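Leave the Play Kitchen Alone
By Engelbert Fankhauser

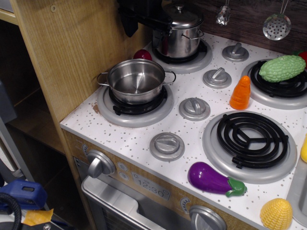

I have been hearing the same complaint from other parents and grandparents for years, and I heard it again in March. The play kitchen is a mess. The vegetables are on the burners instead of in the pots, the pots are sitting there with nothing in them, and somebody has to put it all straight before bed. I used to agree. I now think the play kitchen is the one place in the house where adults should stop tidying, and I'd like to argue for it.

Start with what a toy stove is for. A child of three or four does not cook on it in any order we would recognize. The saucepan goes on, the lid goes on something else, a red fruit gets parked behind the pan because that is where there was room. A bitter melon goes straight on the coil. To an adult this looks like a stove that has been abandoned. To the child it may be lunch, half done, and she knows where everything is.

My granddaughter once left a setup like that when she was called for her bath. I cleared it while she was upstairs. Pots stacked by size, vegetables in the basket, door of the little oven shut. It took me less than a minute and I was pleased with it. When she came back down she stood there for a while and then asked where the soup was. I said it was put away. She did not play with the kitchen again that evening, or the next one.

People will say children have to learn to pick up after themselves. I agree, and mine did. Blocks go back in the box, crayons go back in the tin, and shoes do not live on the stairs. But we don't ask a grown man to take apart a jigsaw every night at 7:30 and start over in the morning. We let him have the card table for the week. A stove top with a few pots on it takes up a lot less room than a jigsaw of 500 pieces, and it is already off the floor, so nobody is going to step on it in the dark.

The second thing I would argue for is metal pots. I know they are louder. A lid dropped on a kitchen floor at six in the morning is not a pleasant sound. But a small steel pot with a proper lid and a knob on top behaves like the real one. It is cool when you pick it up, it shines, and you can see your face in it, pulled out of shape, which kept our two busy for longer than any cartoon. The plastic ones that came with our first set were so light that they slid off whenever somebody bumped the counter. They cracked in the first winter and went in the trash. The metal ones are on their second family.

The third thing is the food. Toy makers like to give you a slice of pizza, a hamburger, a cupcake and maybe one carrot. I would sooner have vegetables, and I would like to see more kinds than carrots. A bitter melon is a good toy. It is bumpy all over, it has a shape you can recognize with your eyes shut, and it is something that a good many families do cook. There are houses in Skurnville where it is on the table every week in summer. A child who sees it on the toy stove and then sees it at the market has learned something, and you did not have to say a word.

I will give the other side its due. If the kitchen stands in a room that 30 children use, as at the Flirach nursery, then it has to be put back at the end of the morning, because the next group deserves a fresh start. I have no quarrel with that. And if you have a crawling baby in the house, small pieces have to go up high, whatever the older one is in the middle of making. That comes first.

But at home, with one or two children past the age of putting everything in their mouths, I think you can leave it. Wipe the counter when it is sticky. Fish the pieces out from under the sofa. Otherwise, let the pans stay where they are — even the empty ones. And before you move anything, ask what's cooking. You will usually get a longer answer than you expected, and you may have to eat some of it.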